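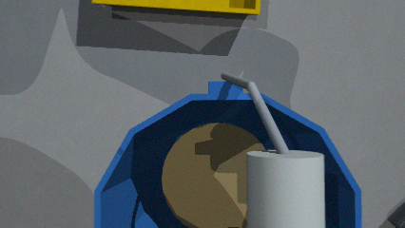

A white cup with a bent straw and a rounded tan item in a blue bowl, simulated bench view.

Kitchen Tips: Good Practice for Automated Clearing
Issued by Cera Household Standards, 09/01/2020

These tips apply to any home or shared kitchen where a robotic arm is used to clear or sort tableware. They should be read together with the maker's manual.

Before a task is run in the kitchen, rehearse it in simulation with the same mix of items. A cup standing with food in one bowl is a suitable test. A straw adds height and should be included in the clearance setting.

Keep 300 mm of free bench on each side of the work area. Boxes and canisters may stay at the back, provided the arm does not have to reach over them.

Limit arm speed to 65 mm per second whenever a cup is being lifted. Take hold of the cup by its side. The straw is not a lifting point.

Do not assign the arm any vessel whose contents are hotter than 90 degrees.

Set the lift order so that tall items leave the bowl first. Food items follow, and the bowl is moved last.

Wipe gripper pads with a damp cloth after each session and let them dry before storage. Pads that have lost their colour or grip should be replaced.

Households using the Zestero scheduler should enter these limits under Bench Rules. The next revision is due in March. Comments may be sent to Gintarė Toom, Standards Office.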